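How I Get Coffee Stains Out of My Favorite Cup

I drink out of the same small green cup pretty much every day, and by October the inside had gone a nasty brown. Mwajuma Masanja, who I share a kitchen with, told me to just bin it. No way! I love that cup. So I tried a few things, and the one below is what I've stuck with ever since.

What you need

Baking soda (the cheap box is fine)
Dish soap
A soft sponge, not the scratchy green side
An old toothbrush
A dish towel

Step 1: Clear yourself a spot

I do this on the table because my sink is always full of pans. Move everything you care about out of splashing range and give yourself some elbow room. If your table is wood like mine, have the towel within reach before you start. Baking soda dries to a white film that gets down into the grain, and I spent a whole evening once wiping it back out.

Step 2: Take a good look at the cup

Check the rim for chips and run a finger around where the handle meets the body. If there's a crack there, stop — you don't want it letting go while you're scrubbing. Mine is matte and dark, so stains on the outside hardly show, and I have to tip it toward the window to see what's going on inside. Hold it by the handle and leave the other hand free for the sponge.

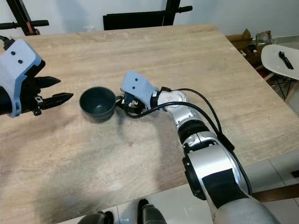
Step 3: Make the paste

Put 2 teaspoons of baking soda right in the cup and add water a few drops at a time. You want it like toothpaste. Too runny and it just slides down to the bottom (if that happens, add more soda and carry on).

Step 4: Rub, wait, rub again

Spread the paste all over the inside with the sponge, go around a couple of times, then walk away for ten minutes. I make toast. When you come back, do another round and use the toothbrush where the wall meets the base. Go easy on a matte finish, especially on the outside — my friend Salim Ogola went at his with steel wool and now it has a shiny patch.

Step 5: Wash and dry

Regular dish soap, warm water, and rinse until it stops feeling chalky. Then dry it with the towel, including under the handle where it drips from. If you can still see a ring, do steps 3 and 4 over the next day. My first try took two rounds, and now I do one every couple of weeks.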